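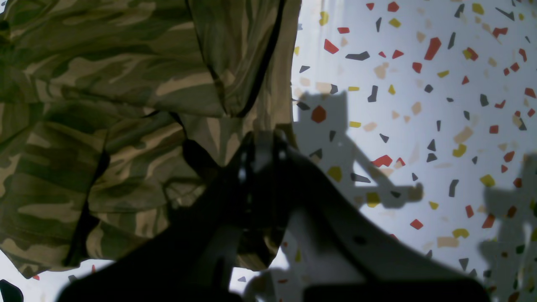
A robot gripper up against some camouflage fabric. Look for the robot-arm shadows on the speckled floor!

How does a robot pick up your clothes?

Try something for me. Grab a T-shirt off your bed with just your thumb and one finger. Easy, right? Now put on the thickest winter mittens you own and try again. A bit trickier! Now shut one eye as well, and you're getting close to what my robots have to deal with every day.

My name's Zofia Baran and I test robot hands for a living (yes, it's a real job, and yes, I get to play with the robots). We call the hands grippers. My workmate Hildegard Wiegand looks after the cameras, so between us we've got the hands and the eyes covered.

Why is cloth so hard?

Think about a coffee mug. However you turn it, it's still the same shape. If a robot knows where the handle is, it has a pretty good idea where the rest of the mug is too.

Cloth doesn't play fair. Pull on one corner and the whole thing changes shape. It folds, it bunches up, it hides its own sleeves! And camouflage colours are extra sneaky. A dark patch might be a fold, or it might just be a dark patch. You can tell by feeling it, but lots of grippers can't feel very much at all.

Which fingers are best?

That's what I'm trying to find out. I've been comparing two sets of fingers, and we gave them names so we wouldn't get muddled.

Luker has thin, stiff fingertips, a bit like tweezers. Grallov has wide, squishy ones, more like the end of your thumb. Each set gets 12 tries at picking up the same piece of clothing, and before every try I scrunch it up and drop it again so the robot can't have the same easy fold twice.

On our last test day, Luker got a good grip 9 times out of 12. Grallov only managed six. I was sure the squishy ones would win, so I owed Hildegard a hot chocolate! But then we tried a slippery raincoat and Grallov did much better, so I'm not giving up on my squishy friend yet.

What does the camera do?

We put a small camera right near the robot's wrist. It goes wherever the hand goes, so it gets a super close view of what the fingers are doing. The trouble is that the gripper takes up a big chunk of the picture, the way your own hand does if you hold it in front of your nose.

Shadows are another headache. When the arm moves, its shadow moves too, and a computer can mix up a dark shadow with a real thing. Hildegard spends ages shifting lamps around the room. She has moved one lamp over 12 times in a single afternoon, and I'm the one who keeps tripping on the cord.

Be a gripper at home

You'll need a pair of kitchen tongs, a sock, a tea towel and a jumper.

Scrunch each one up and drop it on the floor. Use only the tongs to pick it up and put it in a basket. Have six goes with each and write down your score. Then wrap a rubber band around each tip of the tongs and do it all again.

Did the rubber bands help? Was the sock easier than the jumper? Swap with a friend and see if they get the same favourite.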